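Search articles, reviews, back issues

Two Grippers, One Scratched Bin
Bench notes from a bin-picking shootout

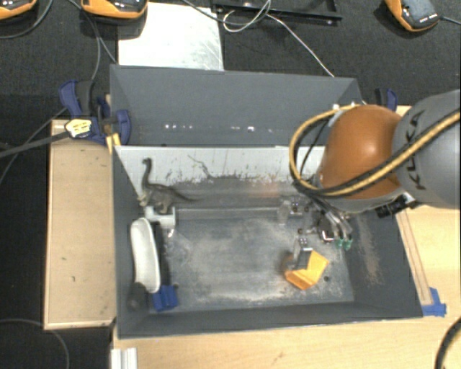 Photo: Mwakalinga workshop, Lillow. Test bin with the KUKA arm in position.

214 shares | 9 comments

Sunday, a little after nine. Coffee's bad, compressor's loud. We're at the Mwakalinga workshop in Lillow to settle an argument that has been running in our inbox since September: is the Civton finger gripper worth the extra money over the Zokau, or are you paying for the nice case?

The setup is plain. Gray metal bin clamped to a wood bench, KUKA arm coming in from the side, odd things on the bottom. A toy dinosaur with a long neck. An angular yellow-orange plastic piece, folded like an open V. A blue ribbed bit of plastic. White things, a dark thing. Stuff you'd find under a couch. Parts suppliers love to demo on neat little boxes and we've all sat through that.

Plan was 1000 picks per gripper. Same arm, same camera settings, same bin. Drop it, stir it, go again. We got there with the Zokau by late afternoon. Civton took longer, mostly our fault, more on that below.

The yellow piece first. Easy to see, awful to hold. Two flat faces and they meet at an angle, so whichever one you grab, the other wants to swing. Zokau closed hard and flipped it maybe every third go. Civton closes slower and has softer tips, and it mostly hung on. Mostly. Turn the force up and it acts just like the cheaper one.

The dinosaur was the surprise. Figured the neck would be a gift. Nope. Both grippers went for the neck, both ended up with a toy spinning in the air like a weather vane. Grabbing the body works a lot better, but you have to talk the planner into it. We ended up writing a small rule to ignore anything that thin. Took 2 tries to get right.

Corners are where the money shows. Anything pushed up against the wall of the bin is trouble, and the Zokau's housing is wide enough that it backs off before the tips get down. 231 skipped picks for that reason alone. Civton skipped almost 200. So better, sure, but not the gap the brochure had us expecting.

Camera trouble ate an hour. Shiny metal bin, overhead lights, bright little glints on the back wall that the depth software kept reading as objects. The arm went after a reflection more than once. We killed one light and teh problem dropped way off. If your setting up something like this, sort your lighting before you blame the gripper.

About the slow Civton run. A hose fitting let go at lunch and we didn't catch it right away, so a whole batch got tossed and redone. Not the gripper's fault. Check your fittings.

Noise: Zokau clicks, loudly, every close. Civton hisses. After a full day I'd take the hiss.

Swapping them over is a pain either way. Small screws, thin tubes, not much room for fingers. Civton's mount plate lines up on its own, Zokau's needs a second person with a flashlight.

So which one. For mixed junk in a deep bin, Civton, if somebody else is paying. For one kind of part, laid out with a bit of space, the Zokau does fine and you can spend the difference on a better camera. We're leaving the Zokau on the arm for now. Suction cups are up next.

Related
Depth Cameras and Shiny Parts: Five Settings to Try
Soft Fingertips, Three Months In
What We Keep in the Lillow Spares Drawer
Cable Routing for Small Cells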